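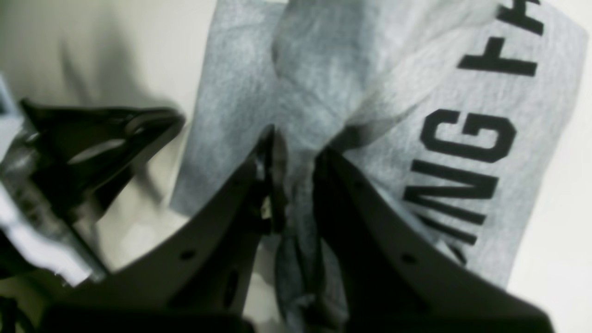

The gray shirt, lettering side up.

How do I get the vinegar smell out of a printed T-shirt without wrecking the print?

Asked by Nele Brouwer in Laundry & Clothing
108 views

I have a gray cotton T-shirt with big black lettering on it and it smells like a drawer full of old salad. I don't mean a faint whiff. My sister noticed it from the other end of the couch and asked if I was pickling something.

Background, in case it matters. I bought it secondhand in Durkport and it had that thrift store smell, so I looked up what to do and everyone on earth said white vinegar. I poured in what I would call a generous amount (half the jug) and let it soak overnight in the sink. Thrift store smell gone! Replaced by this.

Since then I have washed it 2 times on cold with normal detergent. When it comes out of the machine it smells fine. Then I wear it for an hour, warm up a little, and the salad returns. I've been drying it on a rack in the bathroom, which has no window.

I don't want to go hot because I already lost one printed shirt that way. The letters cracked like a dry lake bed and then came off in the lint trap, one vowel at a time. The tag on this one has faded to a blank white square so I have no care instructions.

Baking soda? More soaking? Burial?

Answer from Kalliopi Koutsoukos
Marked as helpful by the asker

I don't think you're smelling vinegar anymore. Vinegar rinses out of cotton pretty easily, even half a jug of it. A sour smell that disappears in the wash and comes back when the shirt gets warm is usually old sweat and detergent residue sitting in the fabric, plus a bit of mildew. The windowless bathroom isn't helping. You may have bought somebody else's armpits, which is a risk with all secondhand shirts and most of mine.

What I'd do:

Turn it inside out. Fill a bucket with warm water, the temperature you'd give a baby a bath in, and stir in a scoop of oxygen bleach powder until it dissolves. That's the color-safe kind, and please don't grab chlorine bleach by mistake. Check the box for the amount. Try a dab on the inside of the hem first if you're worried about the gray.

Leave it in for a couple of hours. Push it down when it floats up. Mine always float up.

Wash it inside out on warm with less detergent than you think you need, and run an extra rinse. Don't add fabric softener, it coats the cotton and holds on to the smell.

Dry it somewhere with moving air. A chair in front of a fan works. Don't wring it hard across the lettering and don't iron over the print.

If it still smells after that, do the whole thing once more before you give up. Baking soda won't hurt but it's slow, and please don't put it in with more vinegar. They cancel each other out and you get salty water with bubbles.

Comment from Nele Brouwer: Did the bucket on Tuesday. The water went the color of weak tea, which I will be thinking about for some time. Fan-dried it in the kitchen. Wore it all day and my sister sat right next to me without comment. Letters are all present.

Comment from Kalliopi Koutsoukos: The tea is normal. Sorry about the tea.

Answer from Willy Koster

Freezer. Put it in a bag overnight, kills everything. I do this with jeans.

Comment from Edivaldo Barros: It doesn't kill everything, it makes everything cold. Then you put the jeans on and everything wakes up.

Comment from Willy Koster: Been doing it for years and I've had no complaints.

Comment from Edivaldo Barros: From the jeans?

Answer from Jeanine Goossens

Have you tried washing it with vinegar? About a cup in the rinse. Works on everything in our house, towels, gym bags, the dog's bed.

Comment from Nele Brouwer: I have tried vinegar, yes.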